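### 4.3 Does the printed pattern help or hurt?

Cloth results in earlier work are mostly reported on plain towels, and we were wary of reading too much into them. A policy that flattens a plain white square may be doing little more than following the outline. We therefore repeated the flattening task with printed sheets, using demonstrations recorded with the same hand-held gripper as in Section 3. The full set holds 1,338 demonstrations, of which 206 were set aside for testing and never used to choose settings.

Our starting guess was that a strong print would help. Stripes that ought to be straight give a direct sign of where the cloth is creased, and a learned policy should be able to use it. The sheet in Figure 3 was picked with this in mind: its long band of orange and white stripes bends into zigzags wherever the cloth is wrinkled, while an orange border marks the outer edge. 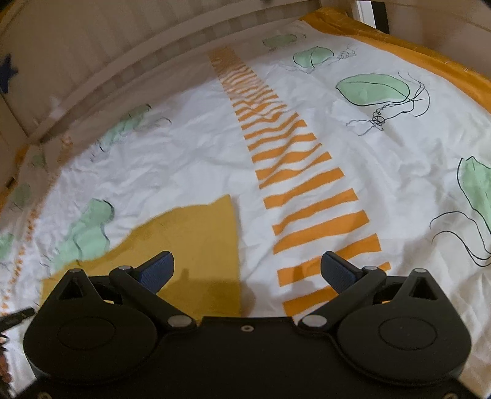
**Figure 3.** Gripper open over a wrinkled printed sheet, with nothing held between the fingertips.

Fiifi Asamoah objected, on reading a draft of this section, that the stripes might be doing the opposite of what we claimed: a bar that narrows with distance looks much like a bar that is partly folded under, and a policy with a single wrist view has no easy way to tell the two apart. We think the objection is fair. Our first analysis could not rule it out, and the gain we had credited to the print was small enough to come from the order in which the sheets were used.

To test the point we trained two further policies. The first saw the images as recorded. The second saw them with colour removed and contrast lowered, so that the print was weaker but the larger folds could still be made out. If the stripes were a real help, the first should have done better on striped sheets and no better on plain ones. It did slightly better on both. That is the result one would expect if colour helped the policy find the edge of the cloth, and it says very little about creases.

We also looked at where each policy chose to close the fingers. Across the test set, 44 grasps landed on flat cloth at a boundary between two printed colours, with no fold within reach. We had hoped to see almost none of these. Labelling was done by hand by two of the authors, who disagreed often enough on shallow folds that we would not lean on the exact count.

The Fanness baseline, run with its published settings, made the same kind of mistake. We do not take this as a point in our favour. It was tuned on plain cloth, and a fair comparison would need it to be retrained on our sheets, a step we have not taken.

What remains is a weaker claim than the one we set out to make. Printed sheets can be flattened by a policy trained on hand-held demonstrations, but we have no good evidence that the print is read as a guide to shape. Section 5 returns to this with a second viewpoint added.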